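How to clean and store a wool blanket before summer

I wash my wool blankets every year in March, when the heating is not so necessary anymore. The method is simple, but please read all the steps before you begin.

Step 1. Shake the blanket outside and brush it gently in one direction. Look at the corners, where moths like to hide.
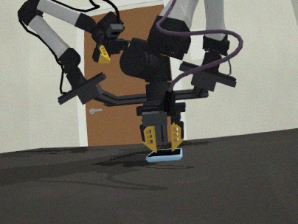
Two arms over a dark grey surface, brown door behind.

Step 2. Fill the bathtub with cool water, not more than 27 degrees Celsius. Add two spoons of wool soap. I use Birnetti, but any mild one is good. Press the blanket down with flat hands for five minutes. Do not rub it and do not twist it.

Step 3. Let the water out and rinse until no more foam comes. My big blanket needs three rinses.
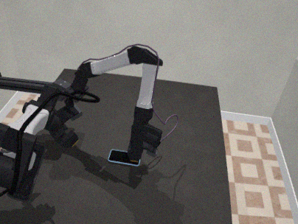

Step 4. Roll the blanket in dry towels and press on the roll with your knees. Then lay it flat on a rack in the shade. In my apartment the drying takes nearly 71 hours, so begin when you will be at home. Turn it each morning and each evening.
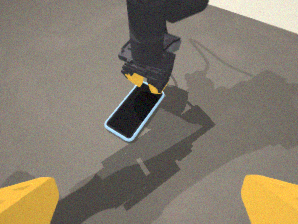 Step 5. When it is fully dry, fold it loosely and put it in a cotton bag. Plastic keeps the moisture inside. I add a piece of cedar wood and sand it a little each year to refresh the smell.

If you find small holes, repair them before storing. A short darning needle and thin wool are enough for this.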